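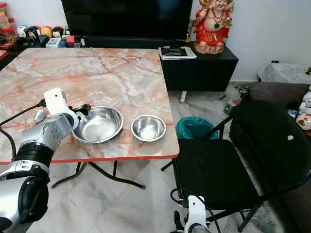 September, Flarkden site, kitchen cell. Hugo Bravo writing.

Started at 8:30 with the bowl task again. Same instruction as before: pick up the large bowl, set the small one inside it, move the pair to the wash side. Left arm on the large bowl, right arm on the small one. Both bowls are steel, which Qian's depth settings still don't like. With the overhead light on, the rim reading jumps. Turned off the light over the table and it settled enough to work with.

Left gripper closed on the rim on the first try with the new approach angle. It comes in lower now, from the side. The old angle pushed the bowl before it gripped it. Right arm is slower than it should be. Cable drag, I think. Rerouted it with one more clip at the wrist and will look at it again after lunch.

Rim grip force: left it at setting 3. Setting 2 slips when the bowl tilts.

11:10. Call with the people at Limon, where the cell goes first. It's a canteen kitchen, about 3,000 bowls and plates on a full day. The dish room crew is 15 people over the shifts. The plan from Cunoser was to put the arms on stacking and keep everybody on scraping and loading. The crew lead asked who clears the table when an arm stops. I didn't have a good answer. At the moment it's whoever is closest, and that person has to stop their own work, press reset, take the bowl out by hand and wait for the arm to go home. In our tests that is a short wait. In a dish room with carts backing up it won't feel short.

She also said stacking is the job people rotate into to rest their backs. If the arms take it, the rotation is all bending and lifting. That's not in our task list anywhere. Wrote to Cunoser and asked for stacking to be shared, arms on bowls only, plates left to the crew for now. Also asked that whoever minds the cell gets it as a real spot in the rotation, with training hours paid.

2:40. Right arm better with the extra clip. Nested the small bowl cleanly, then set it down crooked on the next run. The release is too early. Moved it later and saved the file under the same name plus "late".

To do:
Release timing on right arm, more runs.
Ask Qian about a matte setting for steel.
Reset button needs to be reachable with wet gloves on. Current one is too small.
Get the rotation sheet from Limon before we change the layout again.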